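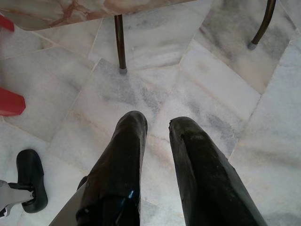 Wuvero, Sunday, July 4, 2021

Does a salt soak really make grilled chicken juicier, or do we just like saying it does?

Ningsih Nugroho
Food Science Elective, Project Report

My family grills chicken thighs nearly every weekend in summer, and my aunt swears by yogurt while my dad swears by plain salt and a hot grill. I wanted to settle it, so I made it my project! I compared yogurt marinade, dry salt and nothing at all.

What I did

I bought boneless, skinless thighs from the Appiah market and trimmed them so they were close in size. Each batch had 4 thighs. The yogurt batch sat in plain whole-milk yogurt with salt, garlic and a little lemon. The dry salt batch got the same amount of salt rubbed on and went into the fridge uncovered on a rack. Both rested for 8 hours. The last batch stayed plain until it hit the grill, and then I salted it at the table.

I weighed every thigh right before grilling (after wiping off the yogurt) and again after it rested on a plate. The grill was gas, set to medium-high, lid down, and I pulled each piece when the thermometer read 175 degrees in the thickest part. My first try didn't count, as I forgot to write down two of the starting weights and had to buy more chicken. We ate very well that week.

What I found

The dry salted thighs lost the least weight of all. The yogurt thighs came second, and the plain ones lost the most, with one of them shrinking so much that I weighed it again to be sure. I expected yogurt to win by a mile, so this was a surprise.

Taste was another story. I fed everyone at the Elleo Street block picnic without telling them which plate was which, and the yogurt chicken was gone first. People loved the browned, tangy edges, and so did I! The dry salted chicken got nice comments about being juicy. My dad picked yogurt and has asked me to leave that out.

Problems

Wiping off yogurt is messy and you never get it all, so those starting weights are a bit high. The left side of our grill also runs hotter, and I only started rotating the pieces halfway through.

Next time

In August I want to try both together, salt first and yogurt for the last hour, and run it again with bone-in thighs. Mrs. Fesitz also suggested testing buttermilk, and there's already a carton in our fridge.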